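Snack Table at the Sorkwood Reading Room: Your Questions
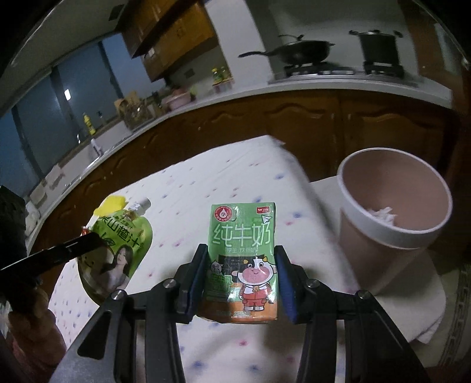 Student milk and a pouch of hawthorn juice on the snack table.

Hello and welcome! Aurelia Stoica and I get asked the same things at the door most Saturdays, usually while one of us is trying to pour something, so we have finally sat down and written the answers out. If yours is missing, do ask. We like being asked.

What do the characters on the green milk carton say?

The big white ones, 纯牛奶, read "pure milk," so plain milk with nothing in the way of chocolate or strawberry. The smaller line, 学生饮用奶, means "milk for students to drink." The children mostly know it as the cow one, on account of the cartoon cow in the red outfit with one arm up toward the chalkboard, and if your child comes home talking about the teacher cow, you now know who that is.

And the pouch with the white screw cap?

山楂汁 is hawthorn juice. Hawthorn is a small red fruit, tart and a little like a sour apple, and very much loved in northern China in candy, in tea and in juice. Some of our families grew up on it and some had never heard of it before this spring. Try a little in a cup first if you aren't sure (I was in the second group, and now I keep some at home).

Can my child have both?

Of course, if you're happy with that. We ask everyone to start with one drink so that there is a choice left for the families who come in after story time, and then it's open to all.

My child can't have milk. What is there?

Water is always out, and there is nearly always a juice. Please tell Nermina Radulović when you sign in and she'll write it on the name sticker. For any allergy at all, read the package yourself or ask one of us to read the Chinese to you. We are glad to do it, but we can't promise what was or wasn't near the food before it got to us.

May I bring something to share?

Yes please! Sealed packages only, with the date still readable, and if the label isn't in English, a sticky note with the name of the thing is a great help. Homemade food is saved for our potluck in September, when there's room to do it properly.

Where do you shop?

Bucur, the grocery on the corner, for most of it, and families bring the rest back from their own favorite stores. What's on the table changes from week to week, so I can't hold a particular flavor for anyone, much as I'd like to.

What time are snacks?

Drinks go out at 11, right after the second story, and stay out until we fold up the tables.

What about spills?

They happen every week and we don't mind a bit. The tablecloths go in the wash, paper towels are under the sink, and a damp cloth now saves a sticky chair later. Please screw the caps back on the pouches if a child wanders off halfway through.

Page last updated 08/08/2023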